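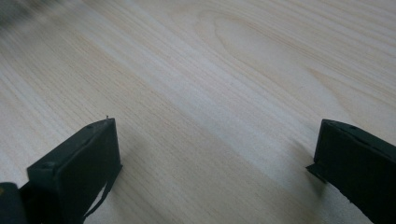 Left hand-held gripper won't open all the way after a squeeze, pad peeling too?

Posted by meson_bench in Grippers and End Tools

Hi all, hoping somebody has run into this. I do table-setting recordings with a pair of hand-held grippers (plates, forks, spatulas, that kind of thing) and for the last couple of weeks the left one has been acting up. I squeeze, it closes fine, I let go, and the fingers come back maybe two thirds of the way and stop. If I shake it, it opens the rest of the way. The right one is perfect, which is driving me nuts.

The worse part is what it does to the data. The width reading goes flat while my hand is clearly still moving, and out of 300 takes I had to throw away 31. They all look okay on video until you check the numbers against them!

It's worst with anything that has a long handle.
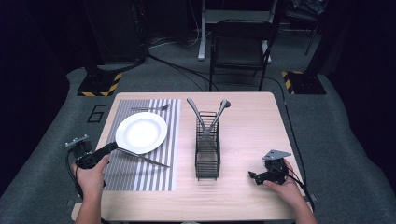
A spatula is heavy at the far end, so it twists in the jaws and I squeeze harder to stop it, and I'm pretty sure that's when the finger gets shoved sideways. Yesterday it let go late and I pinched the skin between my thumb and first finger, not badly, but enough that I stopped for the day. I've already blown out the rail with canned air and swapped the spring for the spare that came in the box. No change. I run the Bomunel logging software if that matters. Do I need a new finger or a whole new unit?

steinarsdottir_fan
Had the same thing! Don't buy a unit yet. Take the finger off (two screws on mine) and look at the back of the rubber pad. When the glue gives up at the bottom, the loose bit folds into the slide every time you close hard, and then the spring can't push past it. Canned air won't touch that, and a new spring won't either.

Peel the whole pad off, clean the old glue with alcohol, let it dry, and stick a new one down. I leave mine clamped overnight – I tried rushing it once and it came off again after 199 squeezes. Yes, I was counting, the log does it for you. While you're in there, run your fingernail along the edges of the plastic and sand down anything sharp. A tiny burr is enough to catch on the rail.

Also please stop using it until it's fixed. A jaw that releases late will get you again, and next time you might be holding a knife.

drasia_owner2
mine did that, I put oil on it and it was fine

tablesetter
Please don't oil it. It gets on the pads and then everything slips, so you squeeze harder and you're back where you started. Dry lube on the rail only, and wipe off the extra.

One more thing to check, and this is what got me: the cable. If yours comes out near your wrist, hold the gripper the way you would for a real take and see whether the cable pulls tight when you reach across the table. Mine was tugging on the connector at full reach, and the width reading froze for a second or so even though the fingers were moving. I spent ages blaming the mechanics. In the end it was two separate problems on the same hand, a sticky finger and a bad plug.

Easy test is to open and close it slowly with nothing in the jaws while you wiggle the cable and watch the number. If it jumps or sits still, fix the cable first and tape down a bit of slack. Then do the pad. I'd also go back through your good takes, not only the 31. I had about 620 saved by the time I caught mine and there were flat spots in plenty that I'd marked as fine.

meson_bench
Okay, finger is off and the pad is loose along the bottom, so that's getting reglued tonight. Cable test tomorrow morning. Does anyone know if regular contact cement is okay on these or does it eat the rubber?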